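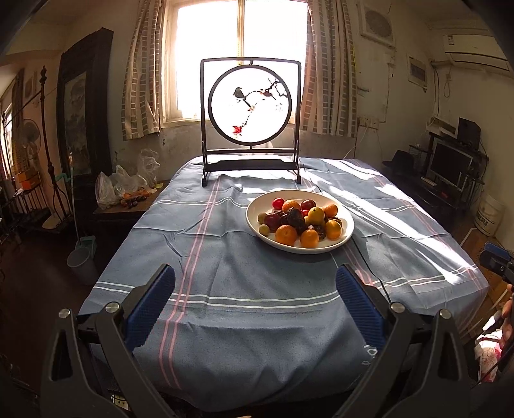
How much should a small outfit set aside for its first year of collecting handling data with grippers? At Brulmont, the operations lead now tells people to take the hardware quote and double it, and she still isn't sure that's enough.

She has been in charge of equipment spending there for long enough to distrust any proposal that fits on one page. When we spoke over a bad line in May, she had three of them on her desk and didn't like any.

"They all show you the price of the gripper," she said. "Fine. The gripper is the cheap part. Show me what I pay the person holding it, what I pay the person checking the files, and what happens when a finger pad peels off in somebody's apartment."

The biggest of the three came from Hevitz, which wants to sell Brulmont 50 hand-held units as a package. She read me the line about volume savings twice, the second time slower.

"We don't have 50 people. We have 13 who show up and do careful work. I asked what the other units would be doing and the answer was that we'd grow into them. I've bought shelving on that argument and I still have the shelving."

Brulmont's collectors work in ordinary homes, picking up fruit, dishes, clothes, whatever is lying around. That was a budget decision before it was anything else. A rented studio with a fake kitchen had been priced and dropped. She doesn't regret it, though she won't call it a bargain either.

"Homes are free until you try to schedule them. Then there's travel, and there's sun coming in a window at ten in the morning and gone by two. Somebody has to look at all that footage and say whether it's usable. I asked for reviewer hours in the plan and got told the software handles it. The software flags things. A person still has to open the flag."

A proposal from Wijesinghe interested her more, mostly on account of its spare parts list. Pads, screws and cables are priced separately, with delivery times next to them. She has asked for the same list from Hevitz and was sent a brochure.

She is harder on the third idea, which came from inside the company. Some of her colleagues want to skip ahead and buy a pair of arms now, so that the data can be tried on a real machine as it comes in. The quote they like is for the Bamel, a tabletop arm, and the service contract alone is $2,142 a year per arm.

"I said, tell me what the arm does in month one. They said calibration. Month two? More calibration." She laughed a little. "I'm not against arms. I'd like us to have something to run on them first."

So what would she sign? Enough units for the people she has, two spares, and a parts order placed on the same day. Payment split, with the second half held back until the units have been through a month of use. No arms before the winter review. She also wants training hours to have their own line, after watching them get folded into "setup" and then vanish.

I asked whether being this cautious costs Brulmont something, given how quickly everyone else claims to be moving. There was a pause – I thought the call had dropped.

"Maybe. People forward me articles about it. But I've noticed the articles are always about what somebody bought, and I'd read one about what they were still using a year later." She had not yet replied to Hevitz when we hung up. The quote expires at the end of the month, and she expects there will be another one.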